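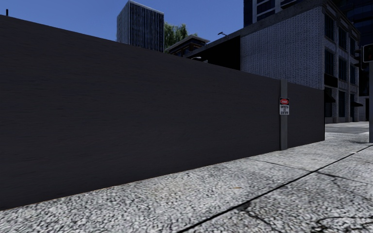

Street render: Kunport practice town, Nandstead district. Prepared by Cathal Quinlan.

Bustlow pavement carrier - setting up, care and repair

Product code: BW-814
Maker: Kunport
Supplied with: charging dock, camera mast, calibration board, tool roll, one licence for the practice town
Page last changed: March 15, 2026

The Bustlow is a six-wheeled carrier for parcels and small goods, made for walking-speed work on town pavements. The body is 870 mm long and can be loaded with up to 22 kg. Please read this page before the carrier goes out for the first time, also if you have used our older carrier, the Yaman, before. The mast is fixed in a different way and the order of the steps has changed.

Before the first drive

Let the carrier stand in its dock until the dock lamp is steady green. Then fit the mast. The foot of the mast has a flat side, and this flat side must look to the rear. Press it down until you hear the click, close the collar by hand and after this give it a quarter turn with the key from the tool roll. Do not use a longer key. The collar is aluminium and the thread is easily damaged, and a damaged collar can't be repaired in the field.

Put the calibration board on level ground in front of the carrier, at the distance which is printed on the back of the board. Start "Mast check" from the service menu. The check takes a few minutes and the carrier must not be touched during this time. If it fails, clean the camera glass and try again. If it fails a second time, the mast is nearly always not pushed down completely.

Driving in the practice town

Every new setting is driven first in the practice town. This is a computer-made street which runs on an ordinary office machine, connected to the carrier by the service cable. The carrier stands on its stand with the wheels free, and its driving computer receives the rendered street in place of its own cameras. So you are testing your real carrier with its real settings, only the street is rendered.

We advise to begin in the Nandstead district, by the dark construction wall. A long plain wall is difficult for the carrier, because there is little on it which helps to find the position. The post with the warning sign and the corner building behind it are good fixed points, and a carrier with correct settings will take hold of them early. If the position wanders along the wall and then jumps when the post comes near, set the value "Side trust" one step lower and drive the same part again.

The ground there is useful too. The slabs have a speckled surface with dark joints and some cracks. A joint is flat and the carrier should go over it without braking. When it brakes at every dark line, the value "Edge caution" is too high. Please lower it in small steps. A carrier which ignores all lines is also not what you want, and this mistake is noticed much later than the other one.

Drive each route in both directions.
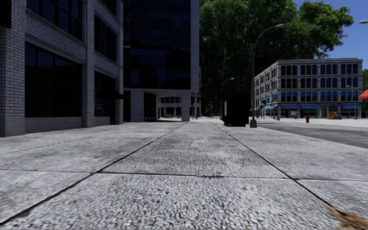

On the open stretches the carrier may go at full walking speed, and here the second group of settings is made. Watch the planned path on the service screen. It should lie as a calm line along the pavement, with enough room to the building side and to the road side. A path which trembles from left to right while the carrier goes straight is a sign that "Look ahead" is set too short. Make it longer until the line is calm, but stop there. With a very long value the carrier cuts the corners.

Small things on the ground, such as a dry leaf or a stain, should appear on the screen in grey. Grey means seen and judged as harmless. If they appear in amber, the carrier will slow down for them, and on an autumn street it will never arrive. Tall things such as lamp posts must always be amber, at any distance where they are marked at all.

When you are satisfied, save the settings under a new name and write the name in the service book. Do not save over the factory settings.

Daily care

Wipe the camera glass with the soft cloth, dry or with clean water. Window cleaner leaves a thin film and in low sun this film is as bad as dirt. Turn each wheel by hand and listen. Hair and string like to collect behind the middle wheels - pull them out with the hook, not with a knife.

Monthly care

Take off the belly plate and blow out the dust. Look at the cable which goes up to the mast, especially in the place where it passes the collar. If the outer skin is white or hard, order a new one now. Tighten the wheel nuts crosswise. Then drive one route in the practice town with the saved settings and compare it with the drive from the month before. A difference with unchanged settings can point to an ageing driving computer or a bad service connection, and our workshop would like to see both drive files.

Changing a wheel motor

1. Switch off at the main switch and pull the battery.
2. Put the carrier on the stand, never on its side.
3. Remove the wheel, then the ring with the small screws.
4. Pull the plug by its body. The wires don't hold much.
5. Fit the new motor with the arrow to the front and close everything in the opposite order.
6. Run "Wheel learn" from the service menu with the wheels free.

After a motor change the mast check must be done again, also when the mast was not touched.

Known points

Carriers delivered before December have an older collar without the click. It may be used further, but please make the quarter turn check every week. The new collar fits on the old body and can be ordered under the same product code with the ending C.

The practice town needs to be closed before the service cable is pulled. Otherwise the carrier stays in practice mode and will refuse to leave the dock until it is restarted.

Questions about settings are answered by Cathal Quinlan at the Kunport service desk. Please send the drive file together with the name of the saved settings.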